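3. Budget and ordering (do this before section 4)

Read the whole section first. Most returns we get come from skipping step 2.

1. Measure the bench. Kitchen set plus arm base needs 140 cm clear, wall to wall. Less than that, order the Rewi side mount instead.

2. Decide on tasks, then buy props. Not the other way round. Pot into sink, vegetable onto plate, lid off saucepan: three tasks, one play kitchen covers all of them.

3. Price the small stuff on its own line. Toy food, spare pots, plates, cutting board. Comes to some $269 for a full Wikar set. Gets forgotten in every budget we see.

4. Add gripper fingertips. 7 pairs for the first year. They wear at the tip, and lids are hard on them.

NOTE: Tip markers are sold seperately. Order with the fingers, same part page.

5. Check the counter finish. Speckled is fine. Polished pots and sinks throw glare, so put a diffuser in the lighting line.

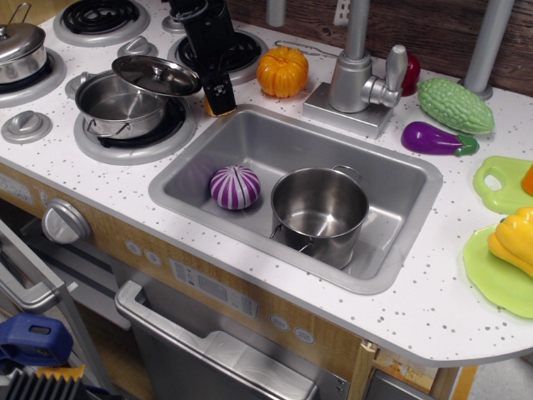

Ha-neul Yeom wrote in after the last edition to say that 5 spare lids should be on the list too, that the Ikix quote left them out, and that waiting on a reorder cost more bench time than the lids were worth. Lids are now in the parts table.

6. Get the quote in writing. Ask for shipping, the controller and the service plan as seperate lines. Brurkari bundles these unless you ask.

7. Hold back money for a second play kitchen. Doors and panels work loose with daily use. Don't wait for it to fail mid-project.

CAUTION: Do not order the arm before the bench is fixed to the wall or floor. Free standing benches void the mount warranty.

CAUTION: Check the breaker before delivery. Arm and lights on the same circuit is a common mistake.

Lead times change in January, call first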